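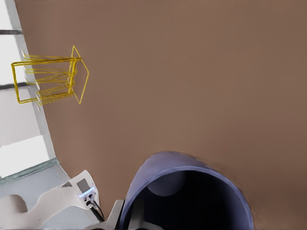
Brown next to white and light gray, with some yellow, in a computer rendering.

Notburga Haslinger does not like the word "neutral." She has worked with color for most of her adult life, first behind the counter of her uncle's paint store and then as a consultant, and she says the word has caused her more trouble than any other.

"People ask for neutral and they mean ten different things," she says. "One person means beige. Another one means gray. Somebody else means they want me to stop asking questions."

We are sitting in the back office of Sutora, the small firm she runs in Oretia with her business partner. It is November and at four in the afternoon the light is already going. She gets up twice during our talk to turn on a lamp, and then a second lamp, and both times she holds a painted card under it before she sits down again. The cards are for a dental office that wants to repaint its waiting room.

Haslinger did not study design. She finished high school, worked in a bakery for a summer and then went to help her uncle, who needed someone to run the tinting machine. She stayed seven years.

"It was good training," she says. "You saw people on Saturday morning, very sure of themselves, and then you saw the same people the next Saturday with the same can. They wanted it darker, or less pink. It was nearly always less pink."

She started writing down what customers brought back. The notebooks are still on a shelf in the office. Most of the entries are short: the name of the color, which way the room faced, what kind of floor it had. After a while she could guess which cans would come back, and she began asking customers about the floor before she mixed anything. Her uncle thought this slowed down the line. It did, she says, and he was right to complain on busy days.

The first paid consulting job came from a customer at the store, a woman who owned the Morin, a hotel with a long hallway that guests kept calling gloomy. The owner had already painted it twice, each time in a brighter white.

"White in a dark hallway goes gray," Haslinger says. "There is no light there for it to work with. I told her to try a brown, a warm one, not very deep. She thought I was joking."

The owner agreed to do one end of the hall as a test. Haslinger did the painting herself, over two evenings, and charged for the paint and for her gas. The rest of the hallway was done the next month. She still has the Morin as a client and has since worked on the breakfast room, the stairs and a good number of the bedrooms.

Brown comes up often in our conversation. She thinks it went out of favor for reasons that had little to do with the color. Many people over a certain age connect it with their parents' furniture, she says, and with carpets that stayed down too long. Younger clients don't have that memory and are easier to talk to about it.

"A brown wall is quiet. You can put almost any wood against it. You can put white trim on it and the trim looks clean, and you don't have to buy an expensive white. What you can't do is put it next to a cold gray floor and hope for the best. I've done that. It was my own kitchen."

What happened?

"I lived with it for a winter and then I changed the floor."

She is less fond of strong yellow on walls, though she uses it in small amounts, on a chair or the inside of a cupboard. Yellow throws itself onto everything around it, she explains, including faces. She once talked a school out of yellow restrooms for this reason. The principal wanted something cheerful. They ended up with green doors.

Her method has changed very little. She visits a room in the morning and again late in the day. She asks for the lights to be turned on even when the sun is out. She paints large cards, two coats, and leaves them with the client for ten days, with instructions to move them from wall to wall and to look at them when they are tired. She will not pick from a screen. Clients send her pictures of rooms they like and she looks at them, mainly to find out what the person is drawn to.

"Then I ask what is in the picture that they don't have," she says. "Usually it's a big window."

Last year she was asked to help put together Zandon, a range of wall paints sold through independent stores. She had argued for a short list, and she lost part of that argument. Two of the pale grays look so much alike to her that she has to turn the cards over and read the backs.

She was allowed to name the browns. She gave them plain names, mostly things you would find in a kitchen or a shed. One was called Wet Cardboard for several weeks, until the sales department heard about it.

"It was a good description," she says. "It's Walnut Shell now. It sells fine."

When I ask what she has on the walls at home, she has to think about it. The bedroom is a gray-green left by the previous owners. The hall is unfinished. The living room has three cards taped up by the door, and they have been there since spring.

"My husband has picked one," she says. "I want to see it in the snow first."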